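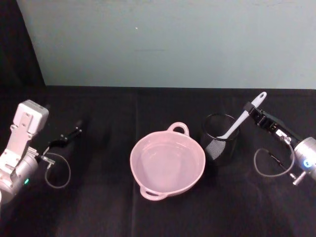
3 Feb 2018
by Darnell Kapoor

I bought the pink bowl in October at the Brarkwood flea market, mostly for the two handles. I paid 13 dollars. It is fairly deep, so soup stays in it when I carry it to the couch. The black mesh cup came later and holds pens, or spoons if people are over. The black cloth needs ironing again. Lint shows on it, but I like pink against black and plan to keep it on the table until spring.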